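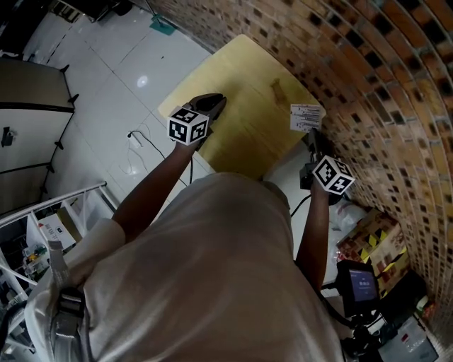

Talk notes: Small Cards, Clear Tables
Gredley evening series, January 12, 2022

Open with the drawer. Ask who has one at home full of cards, tags and little printed slips (hands will go up, enjoy it!). Mine held 314 of them when I finally tipped it out in July, and I had a wonderful afternoon.

Main idea: one card, one table. Put a single card on bare wood, read it, decide where it lives, then pick up the next. Pale wood is lovely for this because dark print jumps right out at you.

Slow down here. A table against a wall gives you a back edge, so cards stop sliding off the far side – I love this one. Brick is fine, paint is fine. 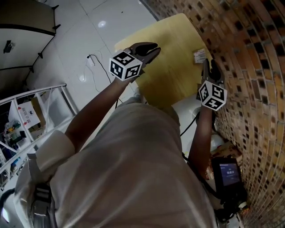
Kirstin Imrie wrote after the Edo session that she prefers a table out in the middle, so two people can sort from opposite sides, and that the wall only ever hid her cards from her. Good point, read it out and let the room argue.

Next, picking up. A flat card on a flat table is a pain to lift! Slide it to the edge, let a corner hang over, pinch. Have everyone try it with the cards on their chairs, two minutes.

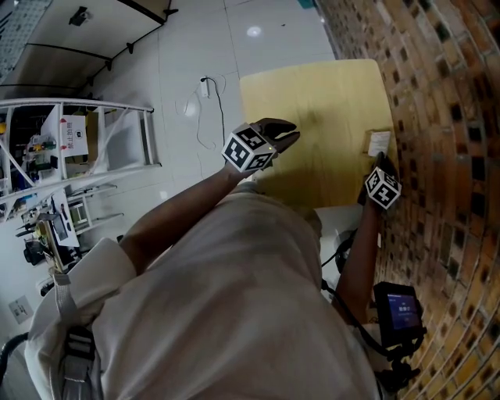

Then the keep pile. Mine came down to 21, and I can find any of them in the dark. Mention the shoebox, pass it along the front row.

Papers you look at every day go up on the wall with tape, at eye height. Overlap them if you like, as long as the top line of each one shows.
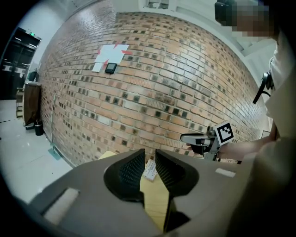
If there's time, tell the Fletuvel warranty story (short version). Questions after that, and remind people to hand the cards back at the door.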